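What Happens to Old Clothes in Kemeys
By Branwen Voyle
Project supervisor: Marama Hoani

I picked this subject because my grandmother kept a rag bag behind her kitchen door for as long as I can remember, and I wanted to find out whether people in our town still do anything of the kind. I spent most of May asking neighbors, and they were far more generous with their time than I had any right to expect!

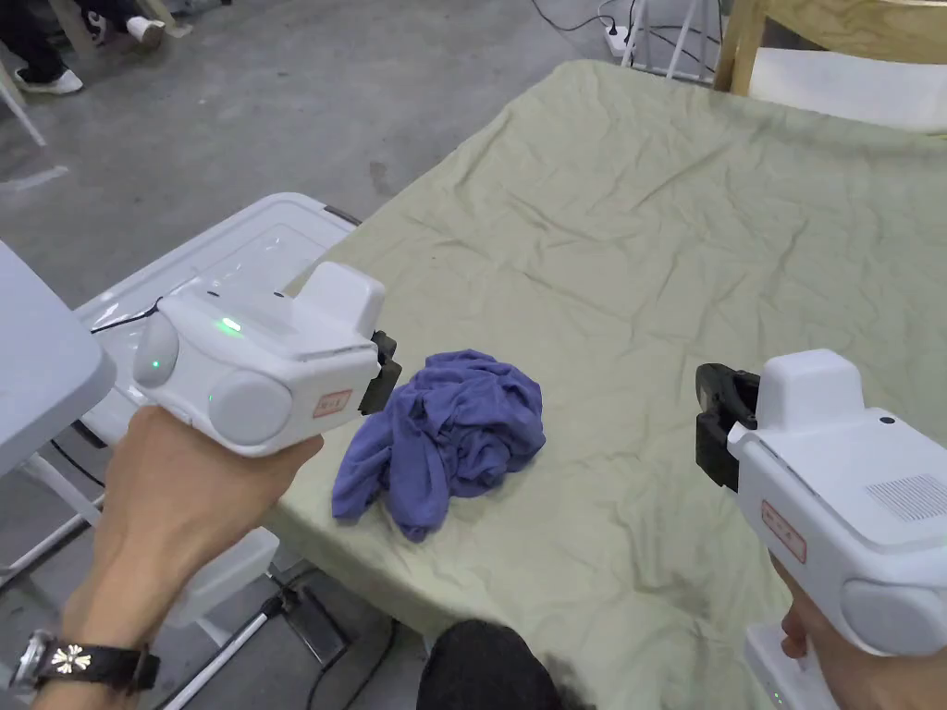 Page 98

The town drop-off on Hondance Street took in 4000 pounds of clothing last year, and 2000 pounds of that went on to be worn again. The rest was sold for rags or thrown out, mostly for stains and stretched necks (socks, I'm told, are hopeless).
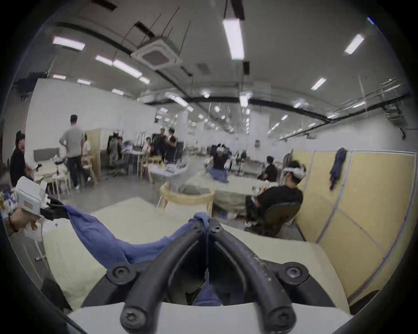
Mending used to be taught at the Kemeys school, and several older people could still describe the darning sampler they had to finish before summer. They all talked about checking the cloth first. You hold it out by both ends, the way the blue one is held over the table, and look for thin places before you bother threading a needle. I tried it on my own shirts at home and was a little ashamed of what I found.

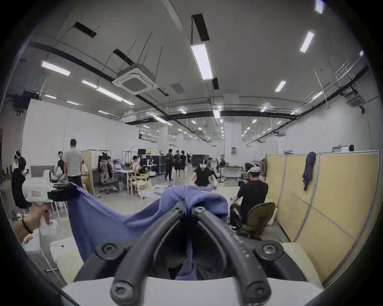
Why do people stop mending?
Most of them said they had lost the habit once new shirts got cheap, and a few had simply never been shown how to sew on a button.

I would have liked to talk with more families who have small children, and I hope another student will take that up.
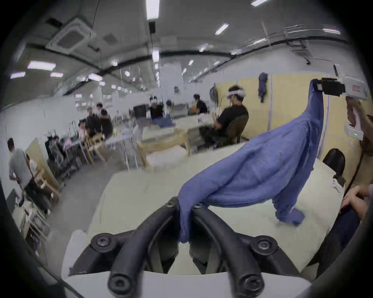
Fig. 4. Blue knit garment, with a sleeve hanging down to the tabletop.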